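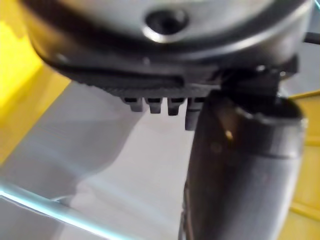 Bautista Zapata would have every pale work surface in a shared room swapped for a dark one. He wrote after the last session that a light top shows each pencil line and coffee ring, that people get tired of wiping it, and that a mid-gray would save the whole group a lot of trouble.

It is a fair point and it comes up every term, so we will start with it. A dark surface gets as dirty as a light one. You see less of it, and you find out when a sheet of drawing paper comes up with a smear on the back. For cutting, sorting and layout, a pale surface also makes small dark parts easier to find. For work with white thread or paper scraps the argument goes the other way, and a dark mat on top is enough.

Workroom Practice, Unit 4: Keeping a Work Surface
Handout revised June 13, 2023
Course code 1393
Prepared by Iara Montecinos

What this unit covers
Clearing a surface before work, cleaning it, protecting it during work, and leaving it for the next person. Repairs to the top itself are in Unit 6. Bring the Unit 3 sheet on sorting small parts, as we will use the same trays.

1. Clearing
Take everything off before you clean. Wiping around objects leaves a line of grit at the base of each one, and the grit scratches when the object is moved.

Work from the far side toward you. Put loose items in one tray and do not sort them yet. Sorting at this stage is the usual reason a ten-minute job takes an hour. Anything that cannot be moved (a clamp that is in use, a piece with glue setting) stays where it is and gets a paper tag with your initials.

Look along the surface from a low angle once it is clear. Crumbs of dried glue and raised scratches that you miss from above will show up as small shadows.

2. Cleaning
Dry first, then damp. A soft brush takes off grit, and a damp cloth takes off what is left. Using the cloth first turns dust into paste and pushes it into the joints.

For most marks, plain water with a little dish soap is enough. Leave a damp cloth on dried glue for a few minutes before you try to lift it with a plastic scraper. Metal blades are not to be used on any tabletop in the workroom, including the old ones.

Pencil comes off with a white eraser. Ballpoint is harder. Try a small amount of rubbing alcohol on a cotton pad, and test it first on a spot near the edge. Some coatings turn cloudy, and that does not come back. Marker that has been there since March is probably there to stay.

Go over the whole surface once more with clean water and dry it with a second cloth. Soap film is what makes a light top look yellow under the lamps.

3. Protecting
Put a mat down for cutting, a tray for anything wet, and scrap paper for glue. The Tumham mats are kept flat on the lower shelf. Do not roll them. A rolled mat never lies quite flat again and the blade skips at the rise.

Heavy items are lifted and set down, not slid. If you have to turn something heavy in place, put a folded cloth under it – felt is better if you have it.

Leave a strip free along the front edge, 25 centimeters or so if the table allows it. Your forearms need it, and tools placed at the front end up on the floor.

4. Leaving the surface
Return tools first, then mats, then trays. Brush down. Wipe if you used anything wet. Check the floor under your place, mostly for pins and blade tips. Used blades go in the metal tin by the sink and never in the wastebasket.

Stop work 14 minutes before the end of the session. That number came from timing last year's group and it has worked so far.

Practice task
In pairs, clear and clean one table, then lay it out for the paper-folding exercise in Unit 5. One person does the work and the other keeps the time and notes each change of tool or cloth. Swap and repeat with a second table. You have 60 minutes for both rounds.

Write half a page on where the time went. Octavio Quezada will collect the notes at the start of the next session.

Questions to think about for Unit 5
Which items went back on the table that were not used?
Where would a second tray have helped?
Would a mat in a different color have changed how you laid things out?

Reading: pages on benches and tables in the Rullmont workroom guide, second half only. The section on waxing does not apply to our tables.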